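Steamer Baskets: Which Tips Are Worth Keeping

Bleddyn Rees, 4/12/25

I have a drawer full of advice about steaming at home. Some of it came on the cards that get packed in with cookware, some from relatives, and most of it contradicts the rest. Over the winter I tried the tips I hear most often, in my own kitchen, with supermarket dumplings and a wide, shallow pot.

First, the claim that you need a special steaming pot. The Dretel set costs $39 more than the plain pot from the same maker, and for that you get a second lid and a booklet. I couldn't taste a difference. What you want is a pot wide enough to hold the basket steady, with two side handles so you can lift it level. A long handle on one side is a nuisance once there's a basket on top.

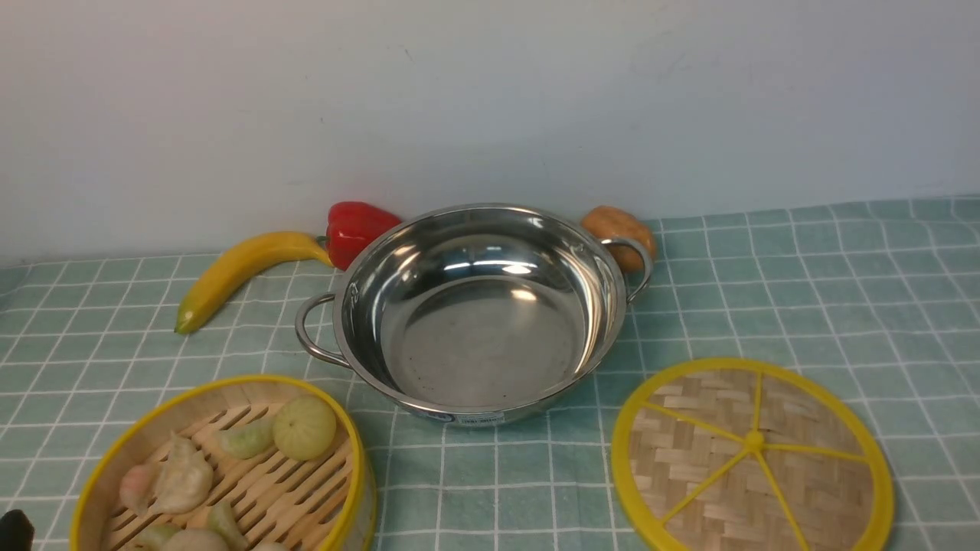
Ye-rin Kwak disagrees about the shallow pot: it boils dry too fast, and anyone steaming more than one batch should use a deep one and stop fussing with refills. Fair enough for a big batch. For one basket I still reach for the shallow pot and keep a kettle hot next to it. Top it up with boiling water, never cold, or the steam dies off and the dumplings sit there going gummy.

Second, soaking a new bamboo basket overnight. I soaked one overnight and gave another a rinse and ten minutes of steam with nothing in it. Both smelled a bit like a lumberyard the first time out and neither did by the third. Do the ten minutes.

Third, liners. Pluletti sells round paper ones with holes, and they work, but so does baking parchment that you fold up and snip with scissors. Cabbage leaves work too, if you like everything to smell of cabbage. Skipping the liner and oiling the slats is the tip I'd throw out. It leaves a sticky film that takes a brush to shift, and the dumplings tear anyway. 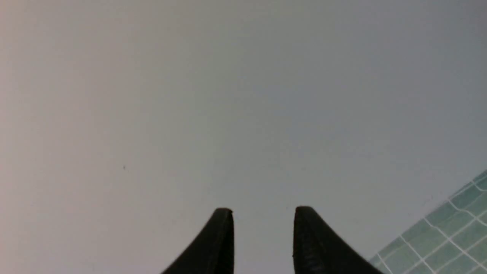

Then there's crowding. The usual rule is a finger's width between dumplings, and for once I have no quarrel with it. They swell, they touch, and the skins pull apart when you try to separate them. Small batches are slower, yes. If that bothers you, buy a second tier – but swap the tiers halfway through, whatever the box says about even heat.

As for timing, the packet said eight minutes from frozen. Mine took 11 in the lower tier and 17 in the upper one before I started swapping. Cut one open and look.

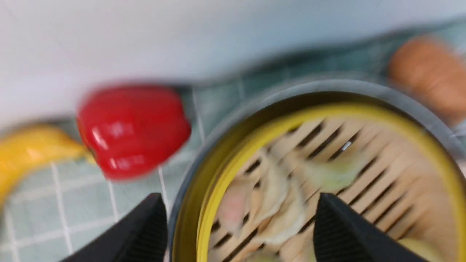
Potatoes in the same basket are a bad idea unless you slice them thin. A whole one will still be hard in the middle long after everything else is done. Bell pepper goes the other way and turns limp, so put it in near the end. I've also seen steamed banana recommended as a dessert. I tried it once.

Last, protecting the table. A hot basket drips, and a wipe-clean cloth is sold as the answer. My Gosska cloth does wipe clean, but it's no good against heat, whatever the label hints. Use a plate under the basket or a folded dish towel. A printed grid does help you see crumbs along the lines, I'll give it that.
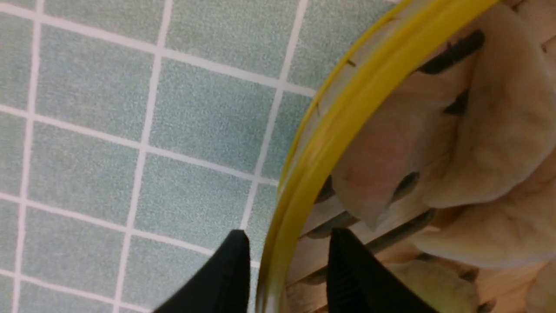 Yellow rim, green squares.

Drying is where most baskets are lost. Shake the water out, stand the basket on its side and leave it a full day before it goes in a cupboard. Don't dry it in the oven. I scorched a lid that way in May. If gray spots show up, scrub them with hot water and salt, and if they come back, buy another basket.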